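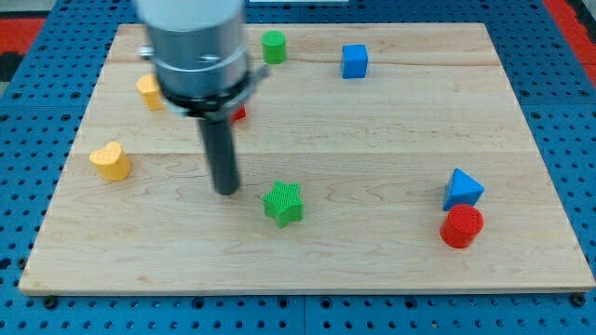
Le bras au tri, trois mois après

gukside_24
Chez nous (atelier Prindeck, on est 18) le bras est arrivé en octobre. Avant je triais les pièces à la main toute la matinée, maintenant je surveille et je relance quand ça bloque. J'ai moins mal aux poignets, mais qu'est-ce que je m'ennuie ! C'est pareil chez vous ?

wusau
Ah non, moi je ne reviendrais pas en arrière. J'ai appris à régler les trajectoires, ça me change.

Nazar Levchenko
Mouais. Toi on t'a formé, wusau. Chez Kravchuk on a eu 11 minutes de démo et deux intérimaires pas renouvelés…

wusau
Ok, vu comme ça. Demandez la formation par écrit quand même.

gukside_24
Je tente lundi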